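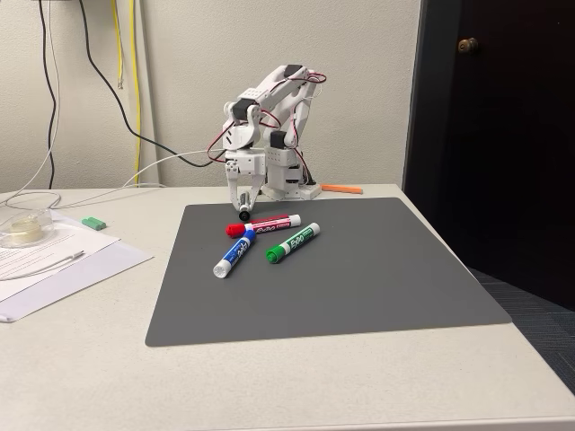 Vira Tkachenko wanted to know first whether anyone had written down rules for small desktop arms, or whether we were all making them up as we went along. She had asked under my earlier post and I hadn't got any, so I'm putting it to everyone.

We have a small white printed arm on a table and use it for picking up dry-erase markers from a mat. Several people take turns with it. What should a one-page set of working rules say? I'm thinking of speed, where hands can go, cables, and what to write down after a session. I've read bits of the guidance for factory robots and most of it assumes a fence and a locked gate.

Posted by Ferkgate

Vira Tkachenko

Thanks for moving this to its own page. You don't need a fence for an arm that size, but you do need a risk assessment, even a short one. Go through what the arm can reach, what it can pinch and what happens if the power goes while it is holding something. Without brakes on the joints it will drop, so keep fingers out from underneath before you switch off.

Ours fits on one sheet:

One person is in charge of the arm at a time and says so out loud before it moves.
Hands stay off the mat while the motors are on. Stop the arm, then tidy the objects.
The power switch is within reach of whoever is in charge, and you don't lean across the arm to get to it.
Cables are kept out of the arm's reach and checked at the start of each session.
New code runs at low speed with nothing on the mat.
Anything odd goes in the log, with the time, before the next run.

We also take a picture of the layout at the start of each set, so that the next person can put things back the same way.
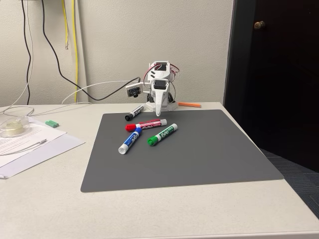
Four markers on the mat: black, red, blue and green.

On speed, we cap new programs at a quarter of full and raise it after 13 clean runs. There is no science in the 13. It was what we had done when we first felt happy with it.

Skullstead

Agree with most of that. I would add servicing. We check every screw and horn after 600 cycles and change the gripper fingers at 1,000 whether they look worn or not. Printed parts can crack along the layers where you can't see it. Write the cycle count in the log or you will never know where you are.

Begum

just unplug it when your not using it, worked for us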